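Sanby Bedroom Set – README

Hi, and thanks for downloading this. I'm Jade Lockwood, and I look after the cloth-handling recordings in the Somarano collection. Sanby is the part done on beds: people folding, straightening and picking up soft things with a pair of hand-held grippers, so that a policy can learn the same moves for a two-armed robot. It's the messiest bit of the whole collection and it's my favourite!

What you get

There are 1372 episodes in the full download. Of those, 1191 are in the training folder and the rest are split off for testing. Please leave that split alone if you want to compare your numbers with ours. Each episode has a wrist video for each hand, the path each gripper took, how far open the jaws were at each moment, and a one-line note in plain English about what the person was trying to do. The notes were typed by whoever did the recording, so Cyril's are three words long and Chaimae's have commas in them.

If you only want a quick look, grab the sample folder. It has 55 episodes and it'll fit on just about any laptop.

How we record

One person, two grippers, no script beyond the one-line goal. We ask people to work at the speed they'd fold their own washing and to leave the rest of the bed however they found it. I've seen sets where every surface is bare and every cloth is one flat colour, and a policy trained on those falls to bits the moment it meets a patterned doona. So we went the other way – spots, checks, cartoon prints, furry things, pink on mauve, whatever was about.
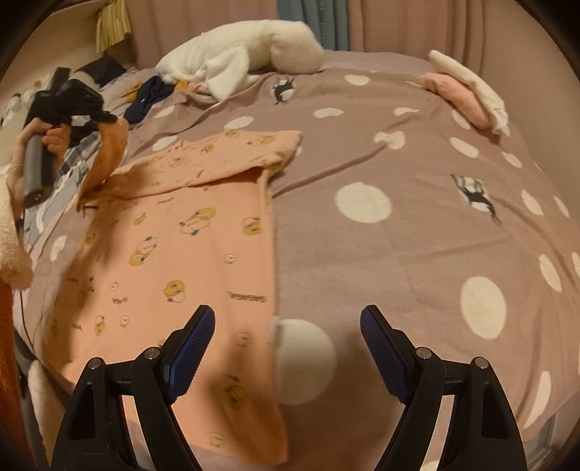 Two-gripper work on a printed garment, seen from one gripper while the other holds up a corner.

The two videos are matched up on a shared clock. Early on they drifted a bit, and Roland Ashworth wrote the fix that now runs on everything before it goes out. If you have a copy from before June, toss it and download again, because the old files won't line up with the new gripper paths.

The wrist view is very wide and bends a lot toward the edges. We've left it like that. You can flatten it with the calibration file in the tools folder, but you'll lose the corners, and the corners are often where the other hand is. Try it both ways and see (my own runs have all used the raw view).

Things that are hard in this set

Fuzzy fabric is the big one. A fleecy edge hides where the jaws end and the cloth begins, so anything that relies on finding a clean outline will have a bad day. 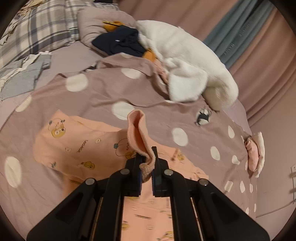 Second on my list is layers. When a garment lies flat on a duvet, it's very easy to pinch both, and quite a few episodes include a miss, a let-go and another try. We kept those on purpose. There's a "retry" flag in the episode notes if you'd like to drop them, though Angeliki Moschos trained with and without and got steadier folds with them in.

Third, cloth gets in front of the lens. If you're using the Treloar tracker you may see the path jump when that happens. Anything with a jump we could spot has been marked "check path" and you can filter on it.

Known problems

The jaw opening reads slightly wide in some of the older episodes. The offset is in the episode notes and the loader applies it for you, but if you write your own loader you'll need to do it by hand.

A handful of goal notes say "left" where they mean the left of the bed, and others mean the left hand. Sorry! I'm working through them.

The Jivow export only carries one wrist video at the moment. Use the plain format if you need both.

Using it

Start with a batch of 200 episodes and check that your videos and paths agree before you set off a long run. Play a few back at half speed and watch the jaws close – if the number drops as the pads meet, you're in good shape.

Fixes and grumbles are welcome on the issues page. Please give the episode number, and tell me which hand.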